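Travel notes > Visits > Open days

A visit to the furniture rooms in Vesovden

October 28, 2023, by Wing-sze Chiu

I went to the open day at Truritz because my sister is looking for a vanity table, and she lives too far away to look by herself. So I promised to go for her and write everything down.

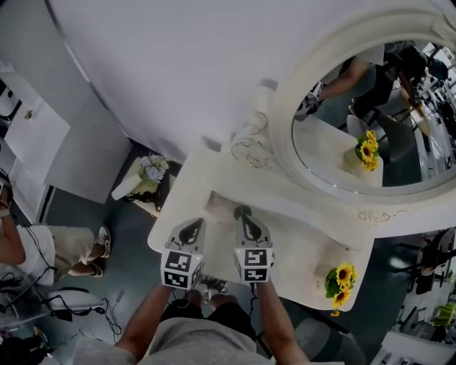

The bus from Lekthorpe takes longer than the timetable says. You get off at the last stop and walk back along the canal, past a tire shop, and the entrance is a gray door with a very small sign. I walked past it two times. Inside they give you a paper map and a cup of tea, and after that you may go where you like.

The ground floor is for beds and wardrobes and I did not stay long there. The dressing furniture is upstairs, in a bright room with big windows, and many people were already in it when I came. I liked that it is arranged a little like a home, with flowers on the tables. The sunflowers on the white vanity were so yellow that I went to that table first, before I even looked at the furniture.

It is a pretty table, I must say. The mirror is large and round, and the frame around it is cream-white with a lot of carving. My sister likes this style and I am not so sure. I thought about the dust in all those small curls, and who will clean it. But when you stand in front of the glass it gives back the whole room behind you, the windows too, and this makes a small place feel bigger. Her bedroom is narrow, so I wrote this down with a star.

The top has a shallow recess in it, in the shape of a rectangle. For me this is more useful than the carving. My sister loses her rings every week - and always behind something heavy.

On the price list the table with its mirror was 615, and without delivery 600. I asked if the mirror can be bought alone, and the lady at the desk had to telephone to somebody. The answer was no. A plainer model from Hsu was listed at 500, but it was shown only in the catalog, and I do not like to choose a mirror from a catalog.

At noon there was a talk about painting old furniture white. The speaker was good but spoke very fast, and I understood maybe half. He said to let every coat dry for a full day, and most people in the chairs near me wrote it down. I wanted to ask about the yellow color that comes through after some years, but the time was finished.

Lunch was soup and bread for 5, in a side room with too few spoons. I shared a table with a couple who came for a crib and were leaving with a bookcase.

The next open day is in May. I sent my notes to my sister in the evening and she answered with one question, how deep are the drawers. I did not measure them, so I will have to call on the telephone.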